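April, notebook, pose tracking and segment labels

Picking up from Tarek's note about the new Kultik build. He says the marker tracker is "basically solved" now and that we can stop hand-checking the two-gripper runs. I'd like to believe that. I reran the whole drawer set overnight on the old config and the new one, same inputs, same seed, and compared the wrist tracks in the head view.

Old build: 325 dropouts over the set. New build: 259. Better, fine. But a dropout only gets counted when the tracker admits it lost the cube. The new build holds the last pose and coasts for up to 4 frames before it admits anything, so part of that improvement is bookkeeping. Turned coasting off and restarted, no number yet.

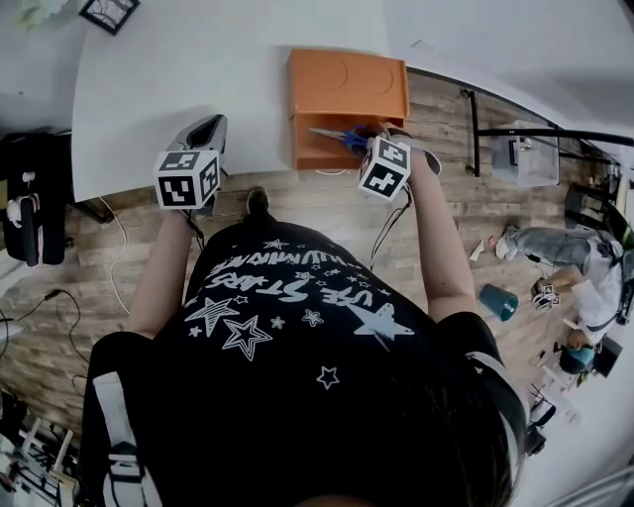 The other thing bugging me is left/right identity. When the two cubes come close, Kultik sometimes swaps them for a frame or two and the smoother (the Nusell one, default gains) draws a lovely curve straight through the swap. It looks great in the plots. It is wrong. Bart's fix is to gate on the per-face IDs before smoothing, and I think he's right, but his branch also changes the time sync and I don't want both at once. Asked him to split it.

Also need to reject cubes that aren't on the operator's hands. There's a max-range check in the code, hardcoded, no comment, no test. Who picked that value?

Segment labels next. Obeidat cuts each run into open / reach / extract / close using jaw width plus wrist speed. 3,766 segments came out of the last pass, and Tarek quotes that number as if they were all good. I went through a handful by eye and the "close" label is the weak one. It fires when the hand slows down and backs off, whatever the drawer is doing.

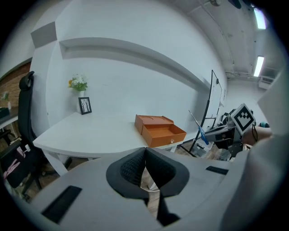 Drawer state ought to come from the wrist views. The planner wants a yes or no at the end of each segment, and hand speed can't give it one. With the orange box's drawer pulled out and nothing in it, as this gripper view has it, a dumb color-and-edge check on the front face might be enough. I'd start with that before anybody trains a model. Main worry is the lens: straight lines bend a lot (the wall ledge over the desk is practically a banana), so undistort first or the edge fit will be junk.

To do:
- coasting off, recount dropouts
- Bart to split the ID gate from the sync change
- move the range check into the config, write a test
- drawer check on undistorted wrist views, compare against Obeidat "close"
- leave the Deltwood export alone until the labels are sorted. Tarek disagrees, will argue with him after lunch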